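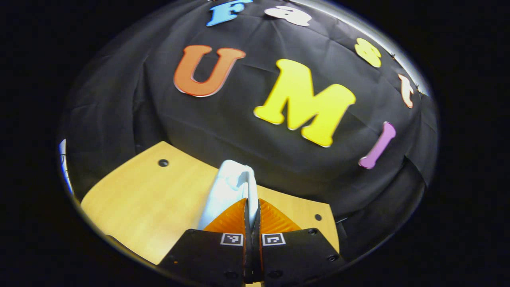
Tornstead, September

I love watching a gripper pinch a crumpled white cloth between two soft orange pads. At Drokitz we handle nearly 2000 cloths a shift, and for years that meant sore thumbs by lunch. Now people at the folding tables hold the tool themselves and show the robots how it's done – their own way of picking up a cloth, passed on!

What changes is who gets asked. My 4 best folders used to be told how fast to go, and these days the engineers come to them with questions. I want that written into job titles and pay before the second line opens at Wudarthorpe. The knowledge was always in those hands, and the raise should go there too.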